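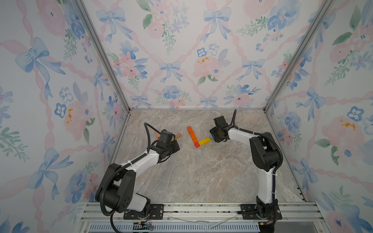
Fahy House - annual walk-through, rental unit 2, August
Walked by: Diarmuid Noonan
Copy to: Soudabeh Hassanpour (owner)
Key: OK / FIX / WATCH

Started 9:15, done before lunch. Comments are short, call me if anything is unclear. Items marked FIX need to be closed before the next tenant gets keys.

ENTRY AND STAIRS

Front door closes and latches - OK. Bottom hinge squeaks, oiled it.
Deadbolt, turns from inside without key - OK
Handrail, main stairs - FIX. Top bracket moves when you lean on it. Screws are only in drywall, need to hit the stud. Same comment as last year.
Stair treads - OK
Porch light - OK now, bulb was dead, put a new one in
House number visible from street - WATCH. The ivy is getting over the first digit. 581 looks like 81 if you're coming from the corner. Fire dept won't love that.

SMOKE AND CO

Smoke alarm, upstairs hall - OK, tested
Smoke alarm, bedroom - FIX. Chirping. Battery drawer is painted shut, whoever did the ceiling went right over it. Replace the whole unit.
CO alarm outside bedroom - OK. Lekar, plug in type. Date on the back good for a few more years.
Extinguisher, kitchen - FIX. Needle in the red. Dont bother recharging, get a new one.

WALLS, TOPS AND FINISHES

Wallpaper seams - WATCH. Run a hand down the seams every visit, damp shows up there first. None lifting today.
Caulk where counters meet wall - bathroom FIX, kitchen OK. Bathroom has a gap behind the faucet you can get a fingernail in.

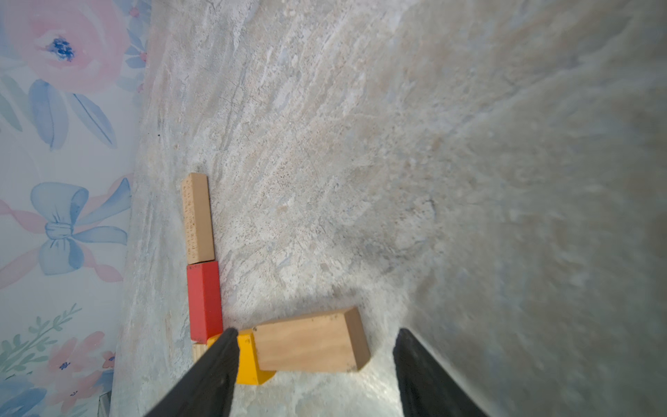

Floral paper where it meets the stone-look surface.

Paint, window sills - OK except back bedroom, flaking. House is old enough that I'd do a lead swab before anybody sands it. Soudabeh, did the last painter leave any paperwork on this? Can't find it in the folder.
Floors, trip hazards - WATCH. Strip between hall and living room is lifting at one end. Pressed it back down, wont hold forever.

KITCHEN

Range, all burners light - OK
Anti-tip bracket behind range - FIX. Missing. Pulled the range out to look, there's holes in the wall but no bracket. Cheap part, do this one first please.
Range hood - OK, filter was disgusting, soaked it
GFCI left of sink - OK, trips and resets 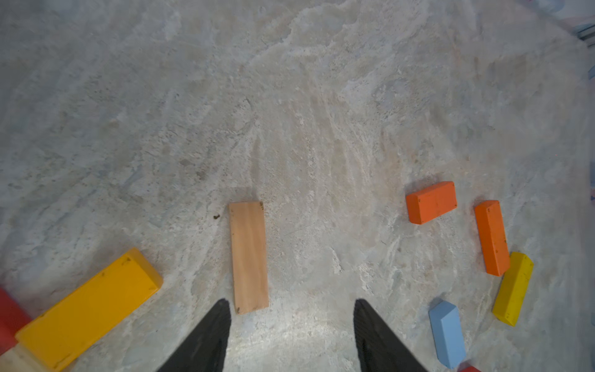
GFCI right of sink - FIX. Trips but takes a few tries to reset. I'd swap it, not worth the argument.
Under sink - OK, no drips, cabinet floor dry. Old stain toward the back is from the leak two years ago, same size as in the old notes.
Fridge temp - WATCH. Was over 59 inside when I got here, had been unplugged and I only plugged it in on arrival. Check again before move in.

WATER AND HEAT

Water heater, Esier tank - OK. Relief valve pipe goes down to near floor like it should. No rust at the fittings.
Hot water at tub - WATCH. Comes up slow. Let it run a good while before you decide it's broken.
Thermostat - OK, left at 62
Furnace filter - FIX. Wrong size jammed in sideways, air going right around it. Correct size is written on the door in marker now.
Main shutoff - OK, turns by hand. Tag fell off, hung a new one.

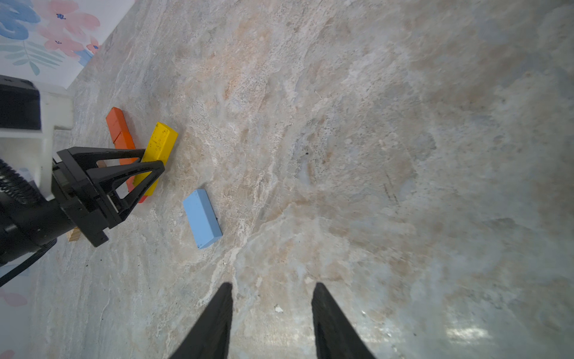
OUTSIDE

Gutters - FIX, back side only. Small tree growing in there.
Downspout at corner - WATCH. Dumps right at the foundation, needs an extension.
Deck boards - OK, one soft one by the steps, marked with tape
Eseck gate latch - OK, sticks a bit
Dryer vent flap - FIX. Stuck open, lint packed behind it. Cleaned what I could reach, the rest has to come out from inside.

Order I'd do them in: range bracket, bedroom smoke alarm, handrail, extinguisher, dryer vent. Rest can go on one trip. I still have the spare key, will drop it off when I come back for the handrail.

D.N.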